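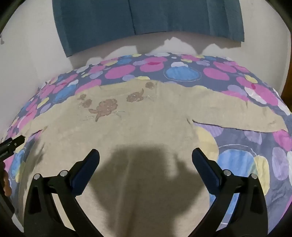 침대에 펼쳐 놓은 베이지색 긴팔

검색어를 입력하세요 전체 제목 글쓴이 검색

메탈/프로그레시브 게시판
제목: Pomora 2집 Hestik, 88분 끝까지 다 듣는 분 계세요?

밤기차
1집 Horrocks를 워낙 좋아해서 2집도 나오자마자 샀던 사람입니다. 그때는 두 번 듣고 꽂아뒀어요. 너무 길고, 뒤로 갈수록 발라드만 나오는 것 같고, 보컬이 왜 이렇게 힘을 빼나 싶고... 그러다 이번에 Wasudis에서 재발매반이 나왔길래 또 샀습니다(왜 샀는지는 묻지 마세요). 지난주 내내 출퇴근길에 틀었는데 이게 생각보다 괜찮은 겁니다. 특히 둘째 장 첫 곡, 오르간으로 조용히 시작해서 기타가 한참 뒤에야 들어오는 그 곡이요. 예전엔 무조건 넘겼던 곡인데 지금은 그것부터 틀어요.

그래도 88분은 힘드네요. 중간에 연주곡이 연달아 나오는 구간에서 매번 정신을 놓습니다. 다들 이 앨범 어떻게 들으시는지 궁금해요. 순서대로 다 들으시나요, 아니면 골라 들으시나요?

이중베이스
저는 무조건 순서대로요. 이건 콘셉트 앨범이라 중간을 빼면 뒤가 안 살아요. 연주곡 구간에 나오는 멜로디가 마지막 곡 후렴이랑 같은 거 아시죠? 조만 바뀌어서 나오는데, 그걸 알고 나면 그 구간이 기다려집니다. 저도 처음엔 몰랐고 가사집 펴놓고 듣다가 알았어요.

참고로 드럼은 이 장르 통틀어 손에 꼽는다고 봅니다. 첫 장 네 번째 곡 후반부가 거의 280까지 올라가는데 킥이 하나도 안 뭉개져요.

삼치구이
콘셉트 앨범이라고 다 용서되는 건 아니죠. 멜로디 재활용을 복선이라고 불러주는 건 팬들만의 친절입니다 ㅋㅋ 저는 이 앨범에서 다섯 곡만 남기면 명반이라고 생각해요. 첫 장의 1, 3, 4번이랑 둘째 장의 첫 곡, 마지막 곡. 나머지는 파워 메탈도 아니고 프로그레시브도 아닌 애매한 데서 왔다 갔다 합니다. 1집은 그렇게 단단했는데 말이에요.

이중베이스
재활용이면 똑같이 나와야 하는데 박자도 바뀌고 화성도 바뀌잖아요. 7박으로 한 번, 4박으로 한 번. 다섯 곡만 남기면 그냥 흔한 파워 메탈 앨범 되는 겁니다.

삼치구이
흔한 파워 메탈이 뭐가 어때서요. 저는 흔한 파워 메탈 좋아해서 여기 가입한 사람인데요.

은하수다방
저 지금 삼치구이님 편 들고 싶은데 둘째 장 세 번째 곡을 빼신 건 용서가 안 됩니다!! 그 곡 브리지에서 합창 들어올 때 소름 안 돋으셨어요? 저는 설거지하다가 고무장갑 낀 채로 서서 끝까지 들었어요. 가사는 뭐... 용이랑 별이랑 바다가 한 문장에 다 나오는 그런 가사지만요. 그런 거 따지면 이 장르 못 듣죠.

그나저나 재발매반 음질은 어떤가요? 초반 가지고 있는데 갈아탈 만한지 고민 중이에요. 값이 만만치 않아서요.

밤기차
음질 얘기를 빼먹었네요. 제 귀에는 확실히 커졌어요. 베이스가 앞으로 나왔고 보컬에 잔향이 좀 줄었습니다. 출퇴근길에 이어폰으로 듣기엔 재발매반이 편해요. 집에서 스피커로 들으면 초반이 더 넓게 들리는 것 같기도 하고... 제가 장비가 좋은 편이 아니라 자신은 없습니다.

납땜하는곰
재발매반은 비추합니다. 소리를 너무 밀어 올려서 심벌이 다 으깨졌어요. 특히 첫 장 첫 곡 도입부, 초반에서는 어쿠스틱 기타가 작게 시작해서 밴드가 확 터지는 맛이 있었는데 재발매반은 처음부터 큽니다. 터질 게 없어요. 이중베이스님이 말씀하신 킥도 초반으로 들으셨을 겁니다. 재발매반 킥은 타자 치는 소리 나요.

이중베이스
네, 저는 초반이에요. 재발매반은 매장에서 한 곡 들어보고 내려놨습니다. 이건 곰님 말씀에 동의.

은하수다방
으아 그럼 안 사야 하나... 보너스 트랙이 두 곡 있다던데 그게 자꾸 걸려요.

밤기차
보너스는 데모 하나, 라이브 하나입니다. 데모는 둘째 장 첫 곡의 초기 버전인데 오르간 대신 피아노로 되어 있고 길이도 짧아요. 저는 이게 좋았어요. 라이브는 관객 소리가 너무 커서 보컬이 잘 안 들립니다. 후렴은 관객이 다 불러버려요.

삼치구이
보컬이 안 들리는 게 장점일 수도 있겠네요. 2집부터 보컬이 고음을 피해 다니잖아요. 1집 때는 첫 곡부터 내지르더니.

은하수다방
에이 그건 아니죠~ 저는 2집 보컬이 더 좋아요. 중저음이 얼마나 따뜻한데요. 내지르는 건 다른 밴드에도 많잖아요. 둘째 장 마지막 곡 첫 소절, 거의 말하듯이 부르는 부분 다시 들어보세요. 그거 고음으로 불렀으면 저는 이 밴드 안 좋아했을 것 같아요.

삼치구이
다시 듣고 왔습니다. 마지막 곡은 인정할게요. 애초에 제 다섯 곡에 들어 있기도 하고요. 그런데 첫 장 두 번째 곡은 아무리 들어도 음역이 안 맞습니다. 키를 잘못 잡은 느낌이에요.

구석자리
눈팅만 하다가 씁니다. 저는 이 밴드를 2집으로 처음 들었고 1집은 나중에 들었는데요, 순서가 그래서인지 1집이 오히려 심심했어요. 잘하는데 어디서 들어본 느낌? 2집은 지루한 데도 있지만 다른 데서 못 듣는 소리가 있어요. 연주곡 두 번째 거, 현악기가 기타 솔로를 따라가다가 혼자 남는 부분 같은 거요.

그리고 초반 LP 가지고 계신 분 있나요? 2062장만 찍고 뒷면에 번호를 넣었다고 들었는데 중고로 올라온 것 중에 번호가 없는 게 있어서요. 판매자는 원래 없는 것도 있다고 합니다.

납땜하는곰
제 건 번호 있습니다. 뒷면 오른쪽 아래에 은색으로 작게 찍혀 있어요. 빛에 비스듬히 비춰봐야 보입니다. 번호 없는 건 홍보용으로 돌린 게 있다는 얘기를 듣긴 했는데 실물을 본 적은 없어요. 속지 사진을 달라고 해보세요. 초반은 가사집 종이가 두껍고 무광입니다. 재발매반은 반들반들해요.

구석자리
감사합니다. 속지 사진 요청해 놨어요. 답이 느리네요.

이중베이스
LP는 네 면으로 나뉘어 있어서 오히려 듣기 좋을 거예요. 밤기차님도 면 단위로 끊어 들어보세요. 연주곡 구간이 딱 세 번째 면 앞에서 끝나거든요. 뒤집으면서 숨 한번 돌리고 오르간 들어오면 느낌이 완전히 달라요.

밤기차
오 그 생각은 못 했네요. 턴테이블은 없지만 CD도 첫 장이랑 둘째 장을 다른 날에 들어봐야겠어요. 제가 88분을 한 번에 해치우려고 해서 힘들었나 봅니다. 가사집도 이번에 처음으로 제대로 펴봤는데 첫 장 내용이 등대지기 이야기인 건 몰랐어요. 여태 전쟁 이야기인 줄 알고 들었습니다 ㅋㅋㅋ

삼치구이
등대지기였어요? 저도 전쟁인 줄.

이중베이스
두 분 다 가사를 안 보고 앨범을 평가하고 계셨군요...

삼치구이
발음이 뭉개져서 들리지도 않는데 어떻게 압니까. 그래도 두 번째 곡은 뺍니다.

댓글 4

새벽두시반
이 글 보고 찾아 들었어요. 둘째 장 첫 곡 좋네요. 나머지는 천천히 들어보겠습니다.

목련
재발매반밖에 못 구하는 사람은 웁니다ㅠㅠ 저는 심벌 괜찮게 들리던데 귀가 막귀인가 봐요

납땜하는곰
목련님, 좋게 들리면 그걸로 들으시면 됩니다. 볼륨만 좀 낮춰서 들어보세요.

구석자리
판매자한테 속지 사진 왔는데 반들반들합니다. 안 사기로 했어요.

마지막 수정: 12월, 오후 11시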